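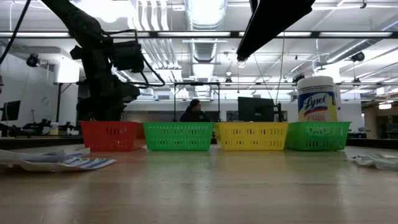 *Fig. 4 – Baskets side by side on the long table: red, green, yellow, green.*

## 4. Label printer and stock list – first set-up

Covers the Brestell desktop label printer and the Haruna stock list on the shared laptop. Do section 3 (network) first. If you skipped it the printer will still print a test label but Haruna won't find it, and you'll end up back there anyway.

Have ready:

- printer, power brick, USB cable (the short gray one)
- one roll of labels, 80 mm wide
- the admin login for Haruna – ask Fotini Raptis, not written down here on purpose
- the old stock spreadsheet, saved as CSV

### 4.1 Loading the roll

1. Power off. Switch is at the back, left of the cable.
2. Press both side tabs and lift the lid. It goes up past vertical and stays there by itself.
3. Slide the blue guides apart. Drop the roll in, labels facing up, loose end toward you.
4. Close the guides onto the roll. Snug, but the roll should still turn with one finger.
5. Pull the end out over the front edge a few inches. Lid down, both sides click.
6. Power on. Hold FEED until the light blinks twice, let go. It runs out a couple of blank labels while it measures the gap. Normal.

**Caution:** the print head is the dark strip under the lid. Don't touch it. If it was printing a minute ago it will burn you, and finger grease leaves a white line down every label from then on.

**Note:** light stays red after step 6 – lid isn't down on one side. Nearly always the right.

### 4.2 Connecting

1. USB cable from printer to laptop. Direct, no hub.
2. Wait for the laptop to say it found something. Can be slow the first time.
3. Open Haruna > Settings > Devices > Add.
4. Pick "Brestell (USB)". There may be a second entry with the same name and a gray dot. Leave it alone.
5. Set label width to 80. Height on auto.
6. Print test.

Test label has a border, a barcode and todays date. Border has to be complete on all sides. If the left side is missing, the guides were too loose – go back to 4.1 step 4.

For wireless, do all of the above over USB first, then tick "Also use network" and pull the cable. Doing it the other way round does not work on the current version. Stavros Moschos has a ticket open with Stimelgate (they supply the software) about it.

### 4.3 Importing the old list

Read the whole of this before you start. Undo only goes back one step.

1. Open the CSV. Check the first row is headings and there are no merged cells left over.
2. Column order: item name, location, color code, quantity, reorder level. Anything further right gets ignored.
3. Haruna > Stock > Import > choose file.
4. Preview comes up. Check the top few rows *and* the bottom few.
5. Duplicates: choose "Skip". Not "Merge".
6. Import. Don't close the lid of the laptop.

At the end you get a line with rows read and rows added. On our June import that was 1,752 read and 1,666 added. The difference was duplicates, mostly the same item typed with and without a space at the end. Manolis Liapis checked them against the paper list and they were all real duplicates, so nothing was lost.

If rows added is zero, your headings row is missing or the file was saved with semicolons. Save again with commas and retry.

**Caution:** "Merge" adds quantities together. Every double entry gets doubled stock and you will not spot it until somebody goes looking for toner.

### 4.4 Color codes

Each location gets a color, and the color prints as a letter in the top corner of the label (printer is black only). Set these before printing a full batch.

| Letter | Color | Use |
|---|---|---|
| R | Red | Returns, not yet checked |
| G | Green | Checked, ready to shelve |
| Y | Yellow | Needs a part or a repair |
| N | none | Everything on fixed shelves |

1. Settings > Locations > Colors.
2. Type the letter, pick the color, Save. Save each line seperately, it forgets otherwise.
3. Print one label per letter and check the corner.

More than one container of a color is fine. Haruna tracks the color and the shelf, it doesn't care about the container. If you want them told apart, add a digit: G1, G2. Two characters max.

### 4.5 Printing a batch

1. Stock > filter by location.
2. Select all > Print labels.
3. Under Copies leave 1 unless you really want more.
4. Print.

Batches over 41 labels get split and the printer pauses between parts. Press FEED once to carry on. Not twice – twice cancels.

Sticking them on: clean, dry surface, press from the middle out. Slotted or perforated sides don't hold a label well, so use a card tag and a cable tie for those, or put the label on the rim. Leave wiped surfaces to dry fully first.

### 4.6 If it goes wrong

- **Blank labels.** Roll is in upside down.
- **Faint print.** Settings > Darkness, up one. Still faint, clean the head with the pen from the box, power off first, let it cool.
- **Prints half then stops.** Gap not measured. Repeat 4.1 step 6.
- **Haruna says "device busy".** Someone left a batch paused. Press FEED, or cancel from Devices.
- **Scanner beeps but nothing shows up.** Cursor isn't in the search box. Click it, scan again.
- **Barcode scans as the wrong item.** Old Grudemik label still on there underneath or next to it. Peel it off.

Spare rolls are in the tall cupboard, second shelf. Last roll out, tell Lenuța Furtună so she can order. Login problems go to Fotini, everything else to Stavros.

Next: section 5, hand scanners and charging.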